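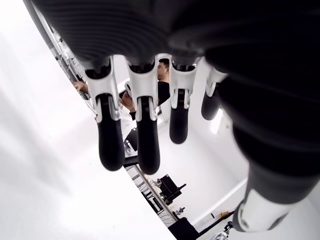 3.2 Storage of cables near the work surface

The second part of our study concerns the small workshop rooms at the Rutherford site. In these rooms people work standing, and most of the items they need during the day are kept within the reach of one arm. We asked the users to keep a written log during March. In total we received 948 entries, and almost 400 of them mention a cable that was searched for, untangled or borrowed from another place.

The logs show that cables are rarely returned to the drawers. It is more common to hang them on the nearest upright part, and in many rooms this is the storage rack. Figure 4 shows such a case, with tangled cables hanging from a rack with thin grey uprights. A bench or table with a light surface is also visible. We call this habit "open hanging", following the term of Quintero, who described it first for repair shops.

Open hanging has a clear advantage for the user, as the cable stays in sight. The cost appears later. In 39 entries the user gave up the search and took a new cable from the stock, although the same type was probably already in the room. Walter Quintero suggested to us that short hooks at shoulder height could reduce this problem, and we tested the hooks in two rooms with the Tritimeck rail system. The results of this test are given in Section 3.4. The drawers were left as before, so that the users could choose freely between the two kinds of storage.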